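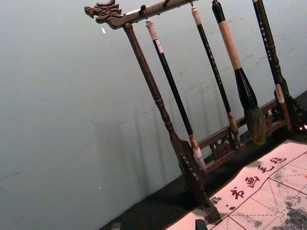
Gorazd Vidmar wants 3,295 for the brush rack and its four brushes, and calls it scholar's furniture. I have my doubts. Dragon heads like that one turn up by the crate — Zimora had 700 last November.

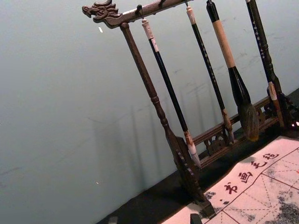 Turned post, carved foot, dragon facing left. The big brush is the one I'd buy on its own.

White characters run down the black shaft at the right. Valbona Begović reads them as a maker's name. Maybe. The felt mat has a printed grid and plenty of ink marks, and he values that at 100.

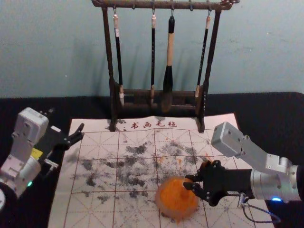 Price and viewing
Ask Gorazd. Offer less.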